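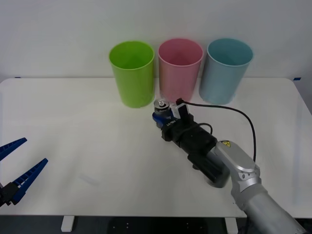 Where the project stands

The Cunden oral history project has now been running on your grant since the spring, and this report takes us to the end of August. The short version is that we are behind on transcription, ahead on recordings, and on budget in a way that makes us nervous.

We set out to record the people who worked at the old Jado cannery before it closed. The plan called for 30 interviews and we have 77. Cunden is a small town and word got around that we were asking for opinions. Several retired line workers came in to correct what their neighbors had told us, and then the neighbors came back.

Transcription

The recordings run to 1,441 minutes. Our transcription software, Shokri, was chosen for its price and has lived up to it. It handles the weather and the price of peaches very well. It does not know the word "retort," which in a cannery is a large pressure cooker and in Shokri is "Richard." Richard was apparently cleaned every Thursday and once took the roof off the boiler room.

We are fixing this by hand. It is slow, and we now expect to finish transcripts in the winter, a full season later than promised. The cost stays inside the original line because the hours are ours and we had already stopped looking at them.

Public events

The listening evening at the Treltusetti branch library drew over 40 fewer people than we set out chairs for. We had scheduled it against the high school's first home game, a mistake a group devoted to local knowledge might have avoided. Those who did come stayed until the lights went off and left us a box of pay stubs, two hairnets and a safety manual with rude drawings in the margins. The manual will be scanned in full.

Money

Spending on equipment is finished. Travel is underspent, mainly because people keep coming to us. We would like to move what is left of travel into archive boxes and scanning, and have attached the form – the new one, after sending you the old one twice.

Next period

Finish the transcripts. Get signed releases from the 3 people who want to hear their recordings first and have since asked to do them over. Hold a second listening evening, after football season.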